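包装与装箱基础 第四讲讲义
一片成型纸箱:识坯、折痕、开孔
（课前自己打印，A4双面，上课不另发）

上次没讲完的先补上。瓦楞方向。看断面，波浪形那一面朝哪，箱子立起来以后瓦楞应当是竖着的，受压才撑得住。上次交的作业里不少人画成横的，图很漂亮，箱子一压就塌。重画，不扣分，但是要重画。

三层板、五层板的区别书上有表，不抄了。本课实习一律用三层单瓦，牛皮色，不印刷。五层板折痕硬，初学折不直，留到下学期。

一、坯料（箱坯）

箱坯 = 模切完、还没折的那一整片。到手是平的。很多同学第一反应是马上折，先别折。先认：

哪里是底。面积最大、四边都有折痕围着的那块，一般就是。
哪里是墙。底的四周。
哪里是翻边、插舌。墙外面那些小块，边上带凸出的舌头或者缺口。
哪些是孔，哪些是槽。圆的叫孔，窄长的叫槽，开在边上的半圆叫缺口。三个词不要混用，考试按这个给分。

认完了用铅笔在内面写字，底写“底”，墙写“前后左右”。铅笔，不要用记号笔，写错了擦不掉，整片报废。

二、模切与压痕

切断线：刀切透。图纸上画实线。
压痕线：压扁不切断。图纸上画虚线。
半切线：切一半厚度。本课不用，见到知道就行。

压痕在实物上往往很浅，平放的时候只是一道淡淡的印子，光线正对着看基本看不出来。侧着光看，或者用手指肚摸过去。找不到折痕硬折，纸板会在旁边鼓一道假痕，强度就没了，而且救不回来。

压痕深浅要试。压太浅，折的时候跑位；太深，面纸裂。面纸裂了的不能用胶带糊上交作业，往年有人这么干，一眼就看出来。

三、上台之前

台面清干净。铝型材台面有沟槽，碎屑、图钉、刀片头容易卡在沟里，纸板一拖就是一道划痕。用刷子顺着沟刷，不要横着刷。

纸板要摊平放，翘的先反向压一会儿。潮了的不用，手感发软、敲起来声音闷的就是潮了，放回架上晾着，换一张。 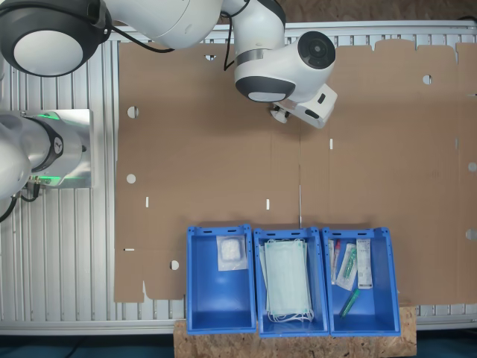 包装工程系 装箱与物流实训教研组

对照着认。棕色瓦楞纸板，整片摊在铝型材台面上，还没折，折痕只有淡淡的印。右上那段边看舌形的缺口，左下看凹凸的轮廓，这两种边形学会分辨，后面讲插接要用到。板面上圆孔和窄槽都有，上边还有一个小的半圆缺口。窄槽里透出来的是下面的台面，说明是切透的，不是压痕。左端翻边上那条小的横缝也别漏了，作业里最容易漏的就是它这一类。

四、孔和槽各干什么用

先说清楚，单看一个孔不能断定用途，要结合图纸和装的东西。下面是常见的几种，记住就行，遇到实物再判断：

圆孔。提手孔、透气孔、穿绳孔、定位孔都可能是圆的。开在墙上的多半透气或者手提，开在底上的先考虑定位和固定。孔边离折痕太近会撕，设计时留够距离，具体数值看课本附表。

窄槽。多数给插舌用。槽的宽度要略大于纸板厚度，正好等于是插不进去的。长度要和舌头配，太长会晃，太短插进去纸板起皱。

半圆缺口。方便手指抠开，或者让位给线、绳一类的东西。

左右不对称的开孔要特别小心。折之前先确认正反面，反着折出来孔位全部镜像，外面看着没问题，一装东西就对不上。这个错每届都有，请不要再有了。

五、折的顺序

1 所有压痕先预折一遍，折到直角以上再放回来。不用力，来回一次就够，来回三四次面纸就疲劳了。
2 立长边的墙。
3 立短边的墙，带翻边的把翻边先收进去。
4 插舌进槽。手从内侧托住槽的位置再推，不托的话槽口容易撑裂。
5 检查四角，角要齐，缝隙一致。
6 最后合盖。盖不上不要硬压，退回第3步看翻边收对了没有，九成是那里的问题。

拆开重折最多一次。第二次拆开的箱子只能当练习件。

六、实习用料（按组领）

Senent 平箱坯，编号 2717，练习用，折坏了可以换。
Jikon 带槽箱坯，编号 3730，考核用，每组领了签字，折坏不换。
压痕棒、钢尺、铅笔自备，刀具统一发，下课统一收。
Skunddale 的样品箱放在柜子上层，只看不拆。上面的胶带不要撕，撕了看不出原来的封法。

钢尺够长的话用 900 毫米那种，短尺接着量误差会累计起来，孔位一偏后面全偏。

刀用完推回去再放下。推回去再放下，说两遍。

七、画展开图的要求

比例自己定，写在右下角。
切断实线，压痕虚线，不要用颜色区分，复印以后看不出来。
孔标圆心和直径，槽标长和宽，缺口标半径。圆心从底的折痕量起，不从纸板外边量，外边有误差。
瓦楞方向画双箭头，必须画，不画整张图退回。
正面反面写清楚，默认画外面，画内面的要注明。

Rashidi 那套练习图可以参考排版，尺寸不要照抄，它的板厚跟我们不一样，照抄槽会偏小。

八、课后

（1）把上面那张图里的箱坯凭自己的理解画一张草图，标出孔、槽、缺口、翻边。位置大概对就行，不要求尺寸。
（2）推测两处开孔可能的用途，写理由，每处不超过三行。猜错不扣，没理由扣。
（3）拿家里随便一个快递盒，拆平，找全部压痕，用铅笔描出来，带来。鞋盒也可以，异形的更好。
（4）预习封箱一节，工字封和一字封的区别，下次提问。

草图七月前交齐，放教研室门口的筐子里，写学号，不写学号的找不到人我也没办法。电子版不收，扫描的也不收。

补充：有同学问白板纸能不能代替瓦楞。不能，没有瓦楞层，不抗压，做小彩盒可以，装箱课不算。还有问胶能不能用的，插接结构不许用胶，粘接结构下一讲在讲，到时候发热熔胶的安全须知，先看再动手。

下一讲带：直角尺，旧报纸几张垫桌子，还有这次折好的练习件。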